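Freezing herbs in small portions

Last updated: July

Quick one. Basil's going crazy, no time, so freeze it now. Works for parsley, chives, dill too. Not great for anything you want to eat raw later.

Pick in the morning. Rinse, spin, then spread on a towel for 20 minutes. Strip the leaves, chop rough. Don't make paste unless you like paste.
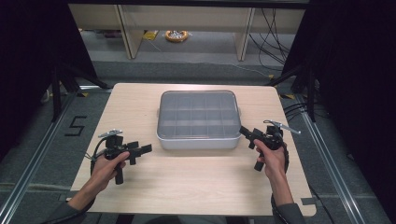
Portion size matters more than the herb. One spoonful per cell, pack it down, cover with olive oil or plain water. Oil for basil, water for the rest. A clear lid molded in square cells, like the one on the metal tray, is handy for planning how much goes where. Leave a little room at the top becuase water swells. Freeze flat overnight, pop out, bag, squeeze the air out, label.

Label!! Dill and chives look the same by October. Marisol Okafor at the Fitzsimmons garden swap writes the herb and "oil" or "water" on masking tape, stuck on before the bag goes in. Tape won't hold on a frosty bag.

To use: straight in the pan, still frozen. Soup, eggs, rice. Oil ones spit so lower the heat first. Two cubes does a pot of soup for four, teh rest is taste.
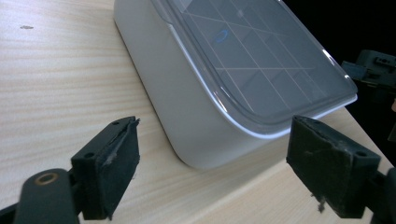 Do you need to blanch basil first?
Only if the color bothers you. Dip 10 seconds in boiling water, then ice water, dry well. Unblanched goes darker, still fine in sauce.

Use within a few months. Keep oil cubes frozen till you need them, don't leave them out on the counter.

Related
Drying mint on a rack
What to do with too much zucchini
Garlic scapes, 15 minute pesto
Fitzsimmons swap: what to bring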